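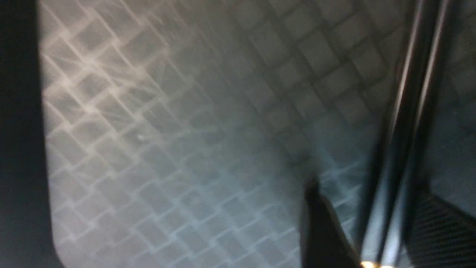

斜格纹桌垫平时怎么清洁?
用拧干的抹布顺着格线斜着擦,再换一块干布收一遍。油渍加一点中性洗洁精,不要用钢丝球,也不要整张泡在水里。

Sistton 灰色斜格桌垫使用记录
作者:Iman Kamel
更新于2026年10月17日

四月份买的,一直铺在书房那张长桌上,到现在没有换过。桌子白天用来办公,晚上偶尔吃饭,周末孩子在上面做手工,所以桌垫受的折腾比较杂。之前用过 Flarnach 的透明软垫和 Mesum 的毛毡垫,下面会放在一起比较。

价格和规格
我买的是浅灰色大号,付款142元,含运费。厚度标称2毫米,用尺子量过边上,和标称差不多。卖家还有小号,宽26厘米,长38厘米,当餐垫或者放键盘前面用。我后来补了一张小号放在厨房,花纹和大号一样,只是边角裁得没有大号整齐。

开箱和铺平
卷着寄来的,外面一层纸筒。拆开之后两头翘得厉害,反过来卷一下再铺,翘的程度会轻一点。我的做法是四角压书,放了一晚,第二天中间已经贴住桌面,靠窗那个角又压了几天才完全下去。说明书建议用吹风机低温吹,我没有试。

刚拆开有味道,类似新雨衣。搭在阳台的晾衣杆上通风两天,味道基本散掉。对气味敏感的人建议先晾再铺,不要拆开就放进卧室。

花纹
底色浅灰,格子是斜着排的,看过去是一个个小菱形。格线比格子浅,颜色会跟着光线变:早上偏冷,有点发蓝;晚上开台灯,灯下那一块格线发亮,远一点的地方格子反而显得深。商品页上的照片是在很亮的白光下拍的,比我家里看到的要白。想配纯白桌面的人,最好先问卖家要一张自然光下的照片。

斜格有一个实际的好处,碎屑和指纹不太显眼。同样是一天没擦,透明软垫上全是手印,斜格垫要侧着看才看得出来。坏处是小东西掉在上面不好找,回形针、缝衣针都吃过亏。做手工的时候我会另外放一个浅色托盘装零件。

盯着看久了会不会眼花,因人而异。我自己没有感觉,家里老人说低头看报纸的时候余光里一直有格子,不太舒服,后来给他换了小号,只垫在茶杯下面。

日常使用
写字:单张纸直接放在上面写,笔尖会感觉到格线,尤其是圆珠笔,横画容易抖。垫几张纸或者一个本子就没有问题。如果主要用途是写字,我不推荐有纹理的款式,Flarnach 那种光面的更合适。

鼠标:光电鼠标可以直接用,指针不跳。移动的时候有细小的沙沙声,夜里听得比较清楚。我最后还是在右手边放了鼠标垫。

防滑:背面抓得住木头桌面,推电脑不会带着走。玻璃桌面我在客厅试过,沾了灰就开始滑,擦干净背面又恢复。背面大概一个月擦一次就够。

隔热:不要指望它。装热茶的杯子放上去没有留下印子,刚离火的锅我没有放过,标签上也写了不能放。吃火锅的时候照旧用隔热垫。

防水:水倒在上面会停在表面,顺着格线散开一点,及时擦没有渗下去。边缘是直接裁切的,没有包边,水流到边上会从侧面钻进垫子和桌面之间,木桌要注意。有一次打翻水杯,表面擦得很快,到晚上掀开才发现下面还有一摊。

清洁
灰尘用干布就行。酱油和番茄酱当场擦掉不留色,放过一夜的咖啡圈要用洗洁精来回擦几遍。彩笔里水性的好擦,油性的只能变淡,左下角至今有一道浅浅的紫色。橡皮屑会卡在格线里,用旧牙刷斜着刷比抹布快。酒精湿巾我用过一次,擦过的地方颜色略微发白,后来没有再用。

耐用
手腕经常搁的位置,纹理已经比旁边平一些,反光也强一些,摸得出来。美工刀划过的地方有明显的口子,它不是切割垫,这一点买之前要想清楚。靠窗的一侧目前没有发黄。边角有轻微卷边,压一压能回去。

和另外两张垫子比较
Flarnach 透明软垫:写字最好,桌面的木纹能露出来,缺点是夏天粘手臂,容易起气泡,铺了不到一年边上发黄。
Mesum 毛毡垫:手感暖,安静,适合只放电脑的桌子。掉毛,洒了汤汁基本洗不干净,我那张已经拿去垫花盆了。
Sistton 斜格垫:好擦,耐脏,什么都能应付一点。写字和静音不如上面两张。

有读者来信问过 Jia 的同类产品。我只在店里摸过样品,纹理更浅,背面更滑,没有带回家用过,所以不做评价。

购买前的建议
先量桌子,四边各留一厘米左右,不要买到和桌面一样大,垫子稍微移动就会悬在外面,时间长了往下弯。桌子是圆角的,可以自己剪,用大剪刀一次剪到底,小剪刀会剪出锯齿。剪之前在背面画线,正面的斜格会干扰视线,我第一次照着格线剪,剪歪了。

退换方面,卖家规定裁剪过的不退,拆封通风过的可以退,运费自付。我没有走过退货流程。

评分
外观:4分
清洁:4分
写字:2分
防滑:4分
价格:3分

适合吃饭和办公共用的桌子,也适合有小孩的家庭。主要用来写字或者画图的,选光面垫。我的大号会继续用,厨房那张小号用坏以后可能换一个有包边的牌子。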